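Chapter 4
Grouping and Classification in Early Childhood

Long before children can count to ten, they sort. A toddler who places every spoon in one pile and every block in another is making a judgment about likeness, and that judgment is the ground on which later work in number, science and reading will rest. This chapter examines how the ability to classify develops between the ages of two and seven, and how the home and the classroom can support it.

Learning Goals

After studying this chapter, you should be able to describe the main stages of classification, explain the difference between a collection and a class, and plan a sorting activity suited to a given age.

4.1 From Collections to Classes

Very young children tend to group objects by how they look together. Asked to "put the ones that are the same together," a child of three may begin with two round objects, add a third of the same color, and finish with something that simply fits the pattern on the floor.

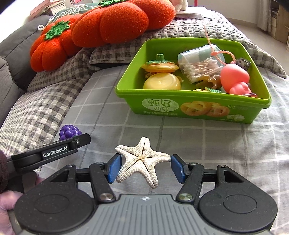
Such a grouping is called a collection. Its members are linked by nearness or by a chain of changing likenesses – first shape, then color, then use. A class, by contrast, is held together by one rule that applies to every member. Most children begin to keep to a single rule between four and five, although familiar materials can bring this forward.

4.2 The Grinholm Study

The Grinholm study followed 31 children through one school year, beginning in October. Each child was given mixed household objects and invited to sort them freely. At the first visit, 17 of the children changed their rule at least once before finishing. 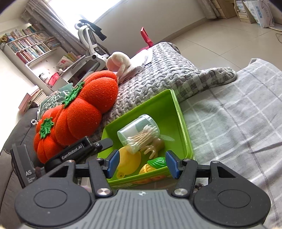 Figure 4.1 Green plastic tray with a printed floral pattern.

The children were later asked to sort the same objects a second way. This task proved harder. To sort again, a child must set aside a rule that has just worked well – a skill that depends on memory and self-control as much as on knowledge of the objects.

4.3 Choosing Materials

Materials need not be costly. Natural and manufactured items may be mixed, provided that they differ in more than one respect and are safe for the age group. Small parts should be kept from children under three. 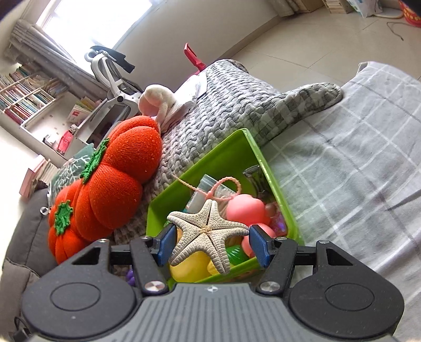
Figure 4.2 Dried starfish and assorted toys, with a green storage bin.

Sessions should be short, and the adult should ask about the child's rule before suggesting another.

Key Terms

attribute, class, collection, re-sorting, rule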